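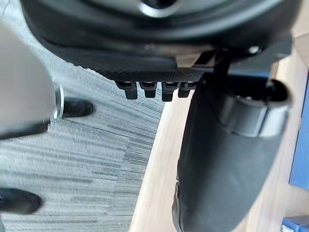 *Utility room, May.*

We have lived in the Plururside apartments for nine years, and for most of that time the utility room was where things went when they had no other place to go. I finally spent part of May sorting it out. I said I would write up how it went, mainly so I can find my own measurements later.

The back wall is 57 inches wide between the water heater closet and the door trim. I had it written down as 60 for years and bought a shelf unit on that basis once. It went back to the store. If you are in one of the corner units here, measure yours yourself, as I think they are different.

I started by taking everything out and putting it in the hallway. This took a full morning. There was more paint than I expected. I kept the hall color and the kitchen trim color. Two of the other cans had dried solid, and I left them with the lids off on the balcony until I could take them down to the hazardous waste drop-off with an old car battery. The drop-off closes at four. I got there at ten past four the first time.

I had set a limit of $200 for the whole job and spent most of it on shelves. They are the Enderum uprights with the deeper brackets, which I got from El Sherbiny on the way home from work. El Sherbiny will cut the boards for you if you bring the measurement in writing, and they did mine while I waited. I went with a deep shelf at the bottom for the vacuum attachments and the cooler, and narrower ones going up. The top one is too high for me without the step stool, so it holds the holiday things and the spare comforter.

Putting up the uprights was slow. The wall is drywall over metal studs, and my stud finder did not like it. I ended up using a magnet on a piece of string, moving it along until it stuck to a screw head, and marking each spot with painter's tape. The first upright went in slightly out of plumb and I took it down and did it again. There is a patched hole behind the bottom shelf from that. I used the rest of the spackle on the dent by the light switch while I had it open.

The bins are Primonell, the medium ones with the flat lids. I bought them in the spring sale and they had been sitting in the trunk of the car. They stack fine, but the lids pop up at one corner if you overfill them. I have one for light bulbs and batteries, one for extension cords, one for picture hanging hardware, and one for the sewing machine parts and thread. The cord bin filled up first. I threw out every charger I could not match to something we still own, except for one that looked expensive.

The sewing machine itself used to live on the floor in there under a beach towel. It is now on the second shelf, where I can lift it without bending all the way down. I oiled it while it was out and changed the needle.

Tools gave me the most trouble. I had been keeping them in a canvas bag, and anything small went to the bottom. I thought about a pegboard and decided against it, mostly because the only free stretch of wall is behind the door and the door would hit it. For now the everyday tools are in a shallow drawer from an old desk, set on the shelf like a tray. The screwdrivers roll when you pull it out. I may glue in some dividers.

I labeled the bins with masking tape and a marker. I will do it properly when I know the arrangement is going to stay. The extension cords have already moved once.

Things still to do: a new bulb for the ceiling fixture (the one in there now is too yellow to read a paint can by), a hook for the broom, and a decision about the folding chairs. They fit beside the water heater closet, but then its door only opens halfway, and the maintenance people need to get in there once a year. At the moment the chairs are in the bedroom.

Total came to $9 under the limit, not counting the bins.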